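Open Day at the Tunen Lab: Frequently Asked Questions
Last updated 2022-05-10

General

What is shown at the open day?
Visitors see the Tillik arm carrying out tabletop pick-and-place work under operator control and, in the second half, under its trained policy. The session is a working demonstration. The operators follow the same task sheet they use on other days, and they do not stop between episodes unless a fault is raised.

How long does a visit take?
Each slot is 45 minutes. The first 19 minutes are operator-controlled work, followed by a changeover and the policy run. Questions are taken at the end, at the Cantero bench by the entrance.

Do I need to register?
Yes. Registration is through the lab's visit form. The open day is capped at 200 visitors across all slots. When a slot is full the form stops offering it. There is no waiting list.

Is there a charge?
No.

Can I bring children?
Children aged 10 and over may attend with an adult. The floor markings apply to them as well.

Getting in

Where do I check in?
At the ground-floor desk. Give the name used on the form. You will get a paper badge and a slot number. Take the elevator to level 2 and follow the signs marked Tunen.

Is the lab wheelchair accessible?
Yes. The viewing line is on level floor. Tell the desk at check-in if you would like a place at the front of the line.

Can I store a bag?
Small bags can stay with you. Suitcases and large backpacks are left at the desk.

During the demonstration

How close can I stand?
Behind the yellow tape while the arm is powered. When the status light is green, the drives are off and a member of staff will invite visitors forward. Do not step over the tape on your own initiative, even if the arm is not moving. A stationary arm may be holding position under power.

Can I operate the arm?
One person per slot may try the leader controller. Tell the operator before the session begins. You will need closed shoes, and long hair must be tied back. Force and speed limits are set lower for visitors than for staff.

What is the difference between the two halves of the session?
In the first half a person moves the leader controller and the arm copies it. In the second half the Ova software sends the motion commands from camera input and joint readings. An operator keeps a hand on the stop button throughout.

How much data was the policy trained on?
The version on display was trained on 909 recorded episodes. Episodes with a dropped connection or a missing camera stream were removed before training and are not part of that figure.

Will it fail in front of visitors?
It may. Missed grasps are common with thin, flat items on a smooth surface. The policy is allowed 2 retries on an item. After that the operator ends the episode and resets. Failed episodes are logged in the same way as the others.

Camera views

What does the wrist camera see?
The wrist view is shown live on the monitor next to the operator. It moves with the arm, so the picture tilts and blurs during fast motion. Visitors who are sensitive to moving images may prefer to watch the arm directly.
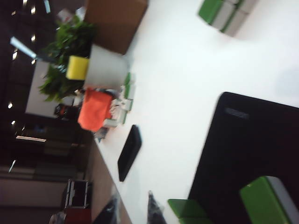 Wrist camera view during a move over the white tabletop, with a flat black device near the middle.

Why is there so much on the table edge?
The policy has to cope with surfaces in normal use. Boxes, packaging, papers and a plant are all things it may have in view while it works.

Are visitors recorded?
The wrist and overhead cameras record during every episode. Visitors behind the tape may appear in the background. Recordings from the open day are kept apart from the training set and deleted in December. If you do not want to appear at all, ask for a place on the left side of the line, outside both camera views.

Can I take photos?
Yes, without flash. Flash affects the exposure of the cameras. Tripods are not allowed on the viewing line.

After the visit

Can I get the slides or the software?
The slides are sent to the address on your form. Ova is not available for download.

Can my school or company book a separate demonstration?
Group requests go to Jeptoo Mwakyusa, who handles the lab schedule. Include the size of the group, two possible dates and any access needs.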